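The Case Against the Perfectly Made Bed

Every December the same advice comes around again. Make your bed first thing in the morning, pull the sheet tight, and the rest of your life will fall in line behind it. I have read this in airline magazines, on the back of a mattress warranty and in a newsletter from a bedding company called Altum, which went on to offer me a fitted sheet "engineered to stay smooth." I did not buy it. I have bought enough of these.

My objection is to the smoothness. I make my bed most mornings, in the sense that I put things back where they were. What I do not do is chase wrinkles, and I have come to doubt that the people who sell us on chasing them have thought very hard about what a bed is for.

Start with the fabric. Cotton creases when a person lies on it for seven or eight hours. Linen creases when you look at it. The sheets that don't crease are mostly the ones with enough polyester in them to squeak, and I have slept on those too, in a hotel in Zolimbridge where the bed looked like a drafting table and I woke up at three in the morning stuck to it. The front desk was very proud of that bed. There was a card on the pillow explaining how many minutes the housekeeping staff had spent on it.

Then there is the ironing. A friend of mine, Adom Tetteh, used to manage linens for a small guesthouse called the Baidoo, and he once told me that guests never complained about a creased sheet if it smelled clean, but would send back a pressed one with a single hair on it. He ironed the top 40 inches of the flat sheet, the part that shows when it's folded down, and left the rest as it came off the line. I find this more convincing than anything in the newsletter. It is a man deciding how much a thing is worth and stopping there.

I can hear the reply, since I have had it from my own sister. It isn't about the sheet, she says, it's about the habit. Fine. But if it's about the habit, why does the advice always come with a product? Wostar will sell you a set of four elastic clips that run under the mattress from corner to corner. They are supposed to keep the sheet tight all night. Mine lasted until I turned over. One of them let go with a noise that woke the dog, and in the morning the sheet was exactly as wrinkled as before, except on a diagonal.

The clips had come with a booklet that wanted me to reset them every day. It put the job at up to 90 seconds, which is optimistic if you have a queen mattress against a wall and have to kneel on the bed to reach the far side. Kneeling on the bed wrinkles the sheet. I assume whoever wrote the booklet had a bed in the middle of a very large room.

Color is where I'll give some ground. If you're going to live with creases, and you are, choose a sheet that doesn't make a drama out of them. Bright white throws a shadow in every fold. Dark navy shows lint. A dull green, something in the neighborhood of sage, against a plain white wall, takes a wrinkle about as well as anything I've tried, and a bedroom done that way looks calm to me without anybody having worked at it.
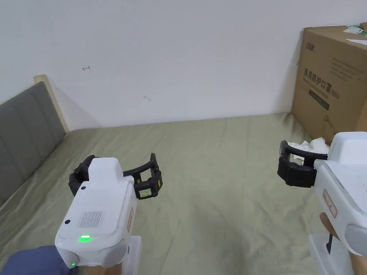

I'd also spend money on size before I spent it on anything sold as wrinkle resistant. A sheet with a deep enough pocket stays on the mattress, and a sheet that stays on the mattress is most of what I want from a sheet. The rest is washing it often enough and getting it out of the dryer before it has sat there all afternoon in a knot. I forget to do that second part maybe half the time. The sheet goes on the bed anyway.

My sister came to stay last winter and remade the guest bed every morning, corners and all. It looked wonderful. She said she slept badly, and blamed the pillows.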